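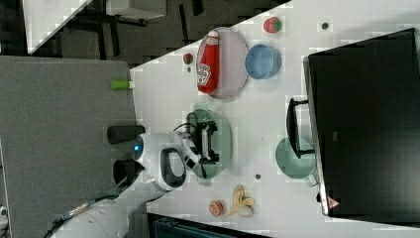 What has the grant paid for so far?
Mostly tableware, toy food, and the refitting of the kitchen room, with a smaller part held back for storage and for replacing things that wear out.

Kahsay Kitchen Table Program
Progress report to the Fivanen Fund
Prepared by Bram Mertens for Kumaresan Subramaniam
Jul 23, 2025

Dear Kumaresan,

We are so pleased with how the kitchen room is coming along, and I have been looking forward to writing this one. When you visited, the shelves were half up and most of the tableware was still in boxes in the hallway. The room is now in regular use, the families know where everything goes (mostly!), and the children walk in and head straight for the plates.

Spending

Your award was $4,000. The tableware, toy food, and tabletops are paid for in full. The shelving bill from Hiladitz came in a little under their quote, and we moved the difference into the replacement budget. The storage bins are ordered and the invoice will go into the next report. Receipts are in the folder I sent to your office, sorted by supplier, and the delivery slip missing from the last batch is in there too.

The tables

We went with white tops, and I am very happy that we did. Colored dishes show up beautifully on them, which matters a lot when you are asking a three-year-old to put the strawberry next to the blue bowl. They also wipe down fast between groups. The one complaint is that they show every crayon mark, so drawing has moved to the old bench by the door.

Plates, bowls, and pots

Color has turned out to be the most useful thing about the set. We have a pale pink plate and a sage green one, and a light blue bowl with a darker rim that everybody seems to want. Grown-ups can say "on the green one" or "beside the pink one" and a game starts by itself. Several of the parents play it in two languages, switching halfway through, and their kids love catching them out.

The cooking pot is the big favorite. Everything ends up in it sooner or later, and then somebody has to serve it all out again. I had planned to put it away during table-setting sessions and quickly gave up on that idea. Serving from the pot is now part of the session, and it gets the shyer children talking because people keep asking them what's for dinner.

Toy food

The strawberry with the green top is an old friend by now. There is also a tiny red and green piece that could be a tomato or a radish depending on who is cooking, and we have stopped correcting anyone. The small pieces are for the older group only. For the younger ones we bring out the larger food from the Skunico set and keep the little things on the top shelf.

We mix familiar grocery items in with the toys. A ketchup bottle with its red body and white label gets recognized right away, and it starts conversations that a plain toy doesn't: who likes it, what it goes on, where it lives at home. I'd like to do more of this. Please tell your colleagues that clean household packaging is a very welcome donation, as long as there is no glass.

Sessions

We run four groups. Two are for families with toddlers and two are for children who will be starting school in the fall. Each group sets the table, cooks and serves a pretend meal, and then clears up, and the clearing up takes as long as the rest put together. We let it. Matching a bowl to its place on the shelf is good practice, and some of the children are prouder of a tidy shelf than of anything they cooked.

Snack time has been folded in at the end, using separate dishes that go through the dishwasher. The play dishes are washed by hand in the back sink.

What has been harder

The shelf labels did not last. We printed them on paper, taped them down, and had them peeled off again almost at once. The new ones will be painted outlines, so that a plate goes where there is a plate shape. Bram's handwriting (mine, that is) will play no part in it.

Sound is the other problem. With the door closed and a full group in, the clatter of dishes is tremendous. Hiladitz suggested felt on the shelf boards, and we have started with the lowest one. It helps more than I expected, so the others will get the same treatment once the bins are in.

Between now and October

The painted outlines come first, then the bins, then the rest of the felt. After that we want to put together a take-home bag with a plate, a bowl, a few pieces of toy food, and a card with table games on it, for families to borrow between sessions. Parents have asked for this again and again. It fits within the remaining budget if we use dishes from the second Skunico delivery.

You are welcome in the room any time a group is meeting. Come hungry for pretend soup.

Warm regards,
Bram Mertens
Kahsay Kitchen Table Program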